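Manuals > Bedding > Fotside Layering Guide > Section 3: Folding Back and Stowing

Mar 12, 2009
By the Limdale product desk

3. Folding Back and Stowing the Throw

The Fotside set has two main layers, a blanket that stays on the bed and a throw that does not. This section deals with the throw, which will try to stay on the bed too.

Before you start

Clear the bed of books, chargers and animals. Animals will return. Check that the blanket is lying flat, as any lump under it now will be there at bedtime, and you will blame the mattress.

3.1 Taking up the throw
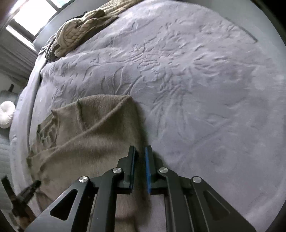

Start with the throw and leave the blanket where it is. If both layers are plush they like to travel together, and people pick up two when they meant to pick up one. Find a place where the two meet and the difference is easy to see, such as the fuzzy edge of a taupe-brown throw against a lavender-gray blanket with raised flowers and leaves. Take hold there.

1. Pinch the throw at its edge and lift it a few inches. If flowers come up with it, you have the blanket. Let go and try again.

2. Open out any folds by hand. Do not snap the throw like a tablecloth. It is heavier than a tablecloth and your lamp is closer than you think.

3. Bring the two short ends together, then fold once more the same way. The Amano size (48 inches wide) needs only these two folds. The Gamberg size needs a third, and some patience.

CAUTION: Do not drag the throw across the blanket to save time. The raised pattern catches the pile, and the whole bed comes with you.

3.2 Gathering for the wash

Folding is for storage. For the wash, a bundle is fine, and we will not pretend you were going to do anything else.

4. Gather the throw from the middle and lift it clear of the bed.

5. Shake it gently over the floor, then look for anything caught in the folds. Socks are common.
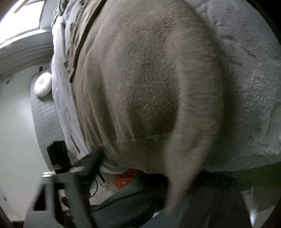
Plush and sherpa should go in separate loads. They shed on each other, and neither one will admit it. Sort by feel when the light is poor. By a bright window you can do it by eye: the plush has short, dense pile, like the taupe-grey bundle, and the fluffy kind is lumpy, with small tufts. Anything that belongs to neither group, sheets included, goes in its own pile.

6. Wash cold, on gentle. Skip the fabric softener, which flattens the pile.

7. Dry on low. When the throw feels dry, open it out and check the middle, then put it back in for 18 minutes.

NOTE: Matted patches can be brushed out with a soft dry brush once the throw has cooled. Brush one way only. Brushing both ways gives you a map of where you changed your mind.

For storage between seasons, see Section 4.

Contact Limdale Customer Care | Copyright 2009 Limdale | Back to top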